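Chapter 7
Household and Shop-Floor Chores: How Far Have Machines Come?

Learning objectives

After studying this chapter, students should be able to:
explain why a chore that is simple for a person may be difficult for a machine;
distinguish between a task, a skill and a routine;
read a trial report and identify what was and was not tested;
discuss which chores are likely to be automated first, and on what evidence.

Key terms: task, skill, routine, reset, intervention, clutter, generalization

7.1 Introduction

Machines have welded car bodies and filled bottles for decades. In such work the part arrives in the same place each time, and the machine repeats one motion. Clearing a table after a meal is a different kind of job. The dishes are never left in quite the same positions, some of them hide others, and a cup may or may not be full. A child of six can manage it. Whether a machine can do so dependably is the question taken up in this chapter.

The answer depends a great deal on how the question is put. A short film of an arm placing a dish in a rack shows that the motion is possible. It does not show how many attempts came before it, or what would happen in another kitchen. For this reason the chapter relies on trial records wherever they are available.

7.2 Opening case: the Grustham trials

In the Grustham trials, directed by Raluca Barbu, a single arm was given 329 attempts at short kitchen tasks, such as moving a piece of food from the table to a plate. Every attempt began from a different arrangement of objects. The staff recorded each intervention – that is, each occasion on which a person had to step in – together with its cause. Lionel Treloar, who kept the records, later sorted the causes into 24 types. Slipped grasps formed the largest group. Errors in choosing the correct object were fewer than the staff had expected.

A second set of trials took place at Bellamy, a packing shop, where 33 products were handled from open bins. Nigel Nuttall, the shop supervisor, judged the machine useful for 29 of them and left the remaining four to his packers. These were soft bags that changed shape when lifted. The two cases are compared in Section 7.5, after the methods of measurement have been introduced.

Before reading further, students should choose one chore they perform at home and write down each step in order, including any step taken without thinking. The list will be needed for Exercise 7.3.

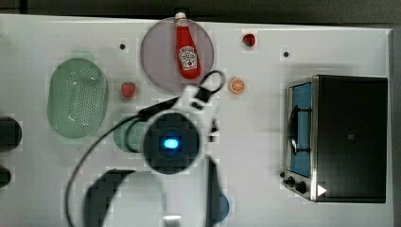
7.3 Tasks, skills and routines

A task is a piece of work with a stated result. A skill is an ability, such as grasping or pouring, that may serve many tasks. A routine is a series of tasks carried out in order, often with waiting periods between them. Most published results concern tasks. Most people, when they speak of housework, mean routines, and the distance between the two accounts for much of the disagreement reviewed in the following section.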